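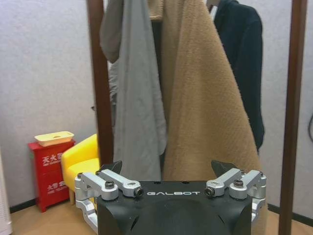
Why does a query get slower after its table has been partitioned?

Because the planner can only skip partitions when the filter is on the partition key in a form it understands. If the key is wrapped in a function, or the filter is on some other column, every partition gets opened and checked.

Sunday, May 30, 2021

Spent most of the day on the Plamlow order history table. It was converted to monthly range partitions on Friday night and the nightly batch has been slower on both runs since. The conversion itself was clean: row counts match, the constraints were all recreated, and the old table is still there under a different name in case we have to go back. Size on disk is about 200 GB with indexes, much the same as before.

Started with the batch log from Trelleo. The loading steps are fine. All of the extra time is in the customer rollup, which reads the history table once for each sales region. Pulled the plan for one region and found what I expected: an append node with every partition under it, when the date range covers a single month. Planning time was up too, which I had not thought to check earlier.

The filter in the rollup casts the timestamp to a date before comparing it. On the old table this cost very little, as there was an expression index on the cast and the planner used it. On the new one the expression index was recreated on each partition, so each individual lookup is still cheap, but the planner has no way to relate the cast to the partition bounds. Nothing is pruned. The rollup does the same small index probe over and over on partitions that cannot hold a matching row.

Rewrote the filter as a half-open range on the raw column: greater than or equal to the first of the month, less than the first of the next. Pruning works. For the test region the time dropped from 281 seconds to 22, with a warm cache in both cases. I ran the old version again afterward to make sure the cache was not flattering the new one. It was still slow.

One thing to be careful of is the time zone. The cast used the session setting, and the batch session is set to local time. The range version has to build its boundaries in the same zone or the rows near midnight on the last day of the month will move into the wrong rollup. I put the zone in the query explicitly. Compared the totals for April old against new and they agree to the cent.

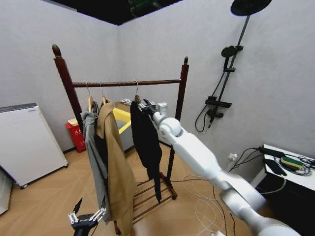

Statistics

Autovacuum does not analyze the parent of a partitioned table. It only handles the leaf partitions. I knew this and still forgot to add it to the conversion script. The parent had no statistics at all, so the join to the customer table was being planned with default guesses, and it chose a nested loop where the old table had used a hash join.

Ran analyze on the parent by hand. It took longer than I wanted but did not block anything. The join went back to a hash. I have added a job in Issa to run it weekly after the load finishes, and a note in the conversion script so that the next table gets it at the end of the same step.

Default partition

Ifor Morris asked last week if we should keep a default partition to catch rows outside the defined months. I was for it then and am less sure now. When a default partition exists, attaching a new one means scanning the default to prove that no row in it belongs to the new range. With an empty default that is nothing. If a bad import drops a few million rows there, the scan holds a lock while it runs.

My plan is to keep it, and have Issa raise an alert if it holds any rows. Partitions are defined up to August, so there is time to settle this before the creation job matters. Ifor prefers to have the insert fail outright. He may be right for Plamlow, where a date out of range has always been a bug in the sender.

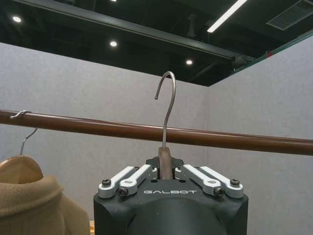 A hanger held at the wooden rail.

Still open

Russka builds its own SQL for the reports and wraps the date column in a truncate function whenever the user picks "by month." I can't edit that directly. Options are a view with a separate month column, which does not help pruning, or a required date filter on the report, which does. Tried the required filter on 2 reports and the plans were good on both. The remaining ones need to be listed first.

Old table stays until the month-end run has gone through. After that, drop it and reclaim the space, then check that the backup window on Trelleo has come back down.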